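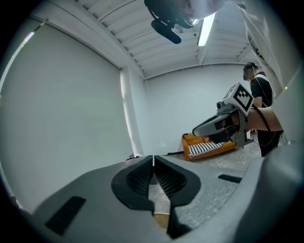 Concrete floor, white walls, echo is killing us. What would you do?

skodutora_4
Posted Wednesday, October 14, 2020
Orange couch is staying so dont start. Black and white striped cushion also staying. Ceiling is ribbed, painted white. Want rug ideas, maybe curtains. Budget not huge.

Lisier
Rug. Big one, wool if you can stretch to it. Goes under the front legs of the couch at least.

rakena2407
Disagree, rug wont touch it with that ceiling. Sound goes straight up. Hang felt baffles between the ribs, did ours in April, five of them, big diffrence.

Lisier
Baffles look like a call centre. Rug first, then see.

skodutora_4
Not keen on losing the ceiling tbh. One more from the window side
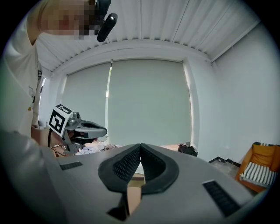
Same room, looking up a bit

Donal Ó Flaithearta
Keep the ceiling. Heavy curtains, floor length, grey or a dark colour. And tape that cable down where it runs over to the couch, someone will go flying.

rakena2407
Curtains do bugger all for footsteps. But yes to the cable.

Datis
Bookshelf on the long white wall. Full of books, not ornaments. Cheaper than the lot of you

skodutora_4
Have seven boxes of books in the garage. Will try shelf + rug and measure up on the weekend. Curtains later

Lisier
Get underlay too, the thick stuff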